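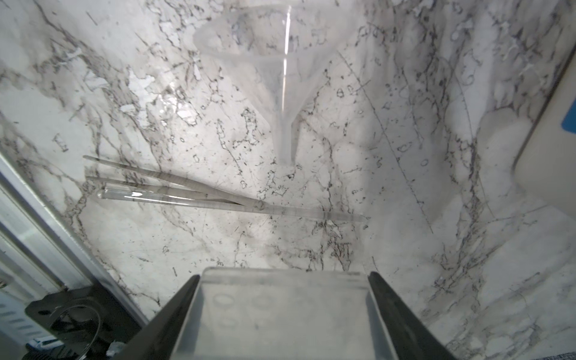

Droltirton is seeking households with a rainwater tank for a study of sediment and roof debris in stored water. The study area takes in Imus and the properties along the Demchenko road as far as the old weir. Participants collect water from their own tank outlet, record the weather and send the bottles to us by courier. Bottles are filled through a clear plastic funnel with a wide rim and a narrow stem, held above the neck of the bottle. No laboratory background is needed, but the written method must be followed as it stands.

Who can take part

You may apply if you are 18 or over, live at the property for most of the year and have an above-ground tank fed by a roof. Steel, concrete and poly tanks are all accepted. Tenants may apply with written permission from the owner. Tanks topped up with carted water in the past year are not eligible, and neither are tanks fitted with an ultraviolet unit upstream of the sampling tap. A first-flush diverter does not exclude you, but please state the model on the form if it can be read.

The first round of the study enrolled 269 households. The present round has places for 382, and households from the first round may apply again.

What is involved

The sampling period is 17 weeks. In each week you will fill two bottles, one at the start of flow and one after the tap has run for a full minute. You will also read a rain gauge, which we supply, and note any work done on the roof or gutters. Most people need around 20 minutes a week. Samples are to be kept in the fridge and handed over within a day of filling.

Leaves, insects and other coarse matter are lifted out of the sample at our end and logged separately. Please do not strain the water or remove anything from it yourself. 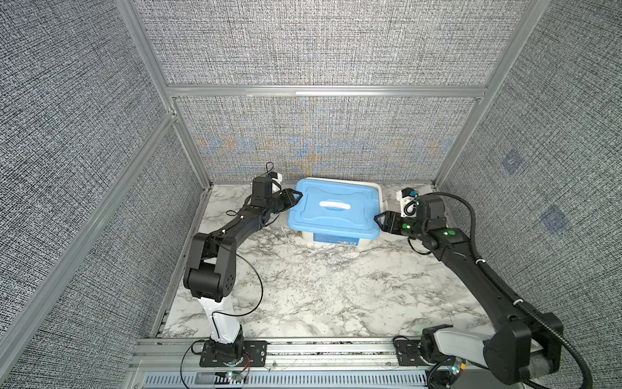 Rónán Conneely wrote to ask whether a missed week would rule a household out, as his family is away for part of the school holidays. It would not. Up to three missed weeks are allowed, provided they are marked as missed on the log sheet and no sample from another week is put in their place. Bernadette Delaunay raised the matter of tanks that run dry. In that case, record the tank as empty, keep reading the rain gauge and resume sampling once the outlet flows again.

Payment and results

Each household that completes the period receives a grocery voucher and a written report on its own tank. The report gives turbidity, pH and sediment mass. It is not a test of whether the water is safe to drink and should not be used as one.

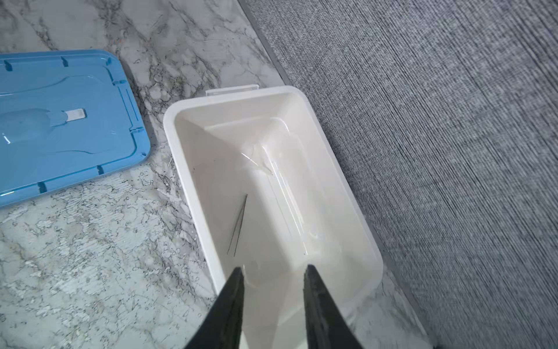
Tweezers in an open container with a shallow layer of water.

Privacy

Street addresses are stored apart from the sample data. Published maps will show results by district only. You may withdraw at any time without giving a reason, and unused bottles can be returned through the same courier.

How to apply

Complete the Natico household form and attach one photo of the tank outlet. Forms must reach the study office by 5 pm on March 19, 2021. Questions about eligibility go to Bláthnaid Ní Bhriain, and questions about courier pick-up to Wilfredo Villanueva. Both can be contacted through the enquiries page.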